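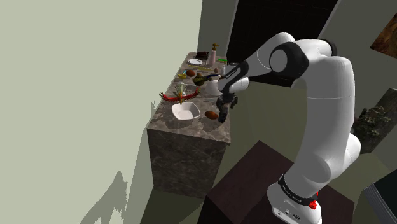 House rules for the simulated kitchen

Who has to follow these?
Everyone who runs jobs in the simulated kitchen at Fostholm, including people who were only borrowing a seat on Wednesday and liked it. Vlasta Halás wrote the first version and Vasanthi Rao keeps it up to date. Complaints go to Remigiusz, who has a folder for them.

It's only a simulation. Why are there rules at all?
Fair question, usually asked by the person who has just put the gripper through the worktop. A virtual bowl costs nothing to break. A grasp policy that learned to press straight through stone will cost you rather more when it meets a real one. We keep the same force and speed limits as the real cell, and you may not raise them to make your graph prettier.

How many runs before I can quote a success rate?
200 per task. If 156 of them worked, write "156 out of 200". Please don't write "nearly 80 per cent", and please don't write "robust".

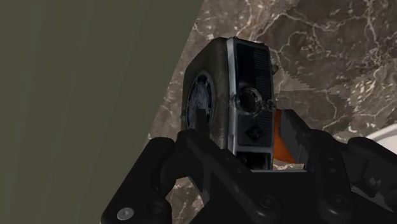

What counts as a successful grasp?
The object is off the surface and stays in the fingers for 4 seconds with the arm still. Touching it doesn't count. Nor does pinning it against its neighbour, however firmly. If a second object comes up with the first, log it as a fail and tick "passenger".

Can I tidy the counter to make things easier?
No. The layouts are cluttered on purpose. Use the layout your seed gives you, and if a seed is truly hopeless (objects spawned inside each other, say), report the number to Vasanthi. "I didn't like it" has been tried.

May I pick my best seed for the demo video?
You may, if the caption says so in letters a person can read.
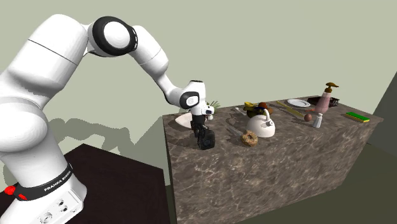 How close may the arm pass to things it isn't picking up?
Follow the clearance set in the task file. Any contact with a bystander object goes in the log, even if the object stays upright and looks fine about it.

How long do you keep logs?
We keep the last 2000 runs per project, oldest deleted first. Mitov and Nowicki users have separate storage and can stop writing to us about ours.

Who signs off a move to the real arm?
Ifeoma Ibrahim, in writing. A thumbs up in the corridor is not in writing.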